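The Oratari Inheritance - anyone finished it?
Historical thrillers > Book talk

mossyback
Posted August 23, 2023

Finished this last night at some ungodly hour and I need to talk to someone, because my husband has stopped listening. It's the Gaspard Roussel one set in 1824, where Inspector Guillot is sent to find out who has been poisoning the shareholders of the Skokidel salt company. I loved it! I bought it for the cover (a barge in the fog, I'm a sucker for a barge) and ended up reading the last 100 pages standing in the kitchen with my coat on.

No big spoilers in the first few replies please, my sister is reading along.

tuppence_ha
I'm on chapter 7 and already suspicious of the widow. Don't tell me. Is it meant to be this slow to start with, though? We've had two dinners and a very long bit about salt.

mossyback
Stick with it, the salt matters!

DrabCoat
Going to be the grump here. I thought it was his weakest by a mile. Guillot does almost no detecting, he just gets on a coach, gets off a coach, and someone hands him a letter. Compare that with the first book, where he worked out the whole business from a misdated receipt. And the murders stop dead for 60 pages while he mopes over the woman in Okari. I nearly gave up.

pennywhistle
Oh I couldn't disagree more, the Okari part was my favourite! You finally find out why he left the army, and the scene on the frozen landing stage gave me actual shivers. It's the only time in the series he's frightened of something that isn't a person with a knife.

DrabCoat
Fair enough on the landing stage, I'll give you that one. But you could cut the rest of the chapter and lose nothing.

oldquarto
Spoilers from here on, so tuppence and mossyback's sister should look away.

I've now read it twice and I think the clues are all there, they're just tucked into the dull bits. Look at the dinner in chapter three again. The steward pours for everyone except the notary, and Roussel mentions the decanter and moves straight on to the pudding. I missed it completely first time round and was very cross with myself.
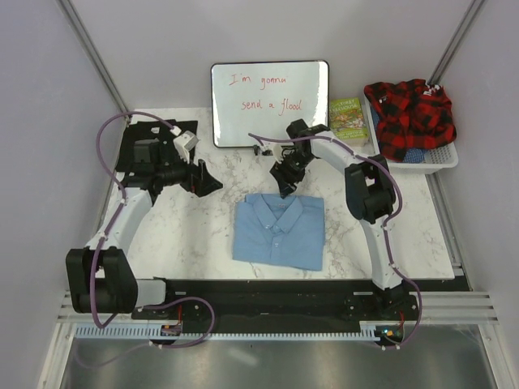 The killer's alibi is the part I keep going back to, and I think people are being too hard on it. Yes, it depends on the clockmaker lying, but we're told early on that he owes the company money, and his workshop gets a good long description before we know why we're there. I drew myself a plan of the table where the second body is found, because the book has everybody reaching in from their own side and I kept losing track of who was left and who was right. The plan got it straight in my head: whoever stood on the left could get at the far corner of the table, so the cup needn't have been passed along at all. Guillot says as much on the coach home, but he says it in half a sentence and then falls asleep.

pennywhistle
The table!! I went back and reread that bit and you're right, the cousin was on the left. I'd had him by the fire the whole time.

DrabCoat
He IS by the fire. Second paragraph of the chapter, "warming his back". He can't be in both places, and this is exactly what I mean about sloppy plotting.

oldquarto
He moves when the priest comes in. It's one line and easy to skip, I had to hunt for it.

DrabCoat
Just looked. Hm. All right, he moves. I still say a reader shouldn't need a diagram.

mossyback
I like needing a diagram, personally. What did everybody make of the ending? I took it that Guillot burns the confession, but my sister (she's caught up now, she cheated and read the end first) is sure he only burns the envelope.

pennywhistle
Burns the lot. He's had enough by then, poor man.

oldquarto
Envelope only. There's the line about his coat pocket.

tuppence_ha
Well, I looked, didn't I. So it wasn't the widow. I'm going to carry on anyway as I've paid for the thing, and now I want to see this business with the decanter. Does it matter that I haven't read the first two?

mossyback
Not really, though you'll miss why he hates the magistrate. I've got a spare copy of the first if you'd like it, send me a message. The next one is out in October and I've already put my name down at the library.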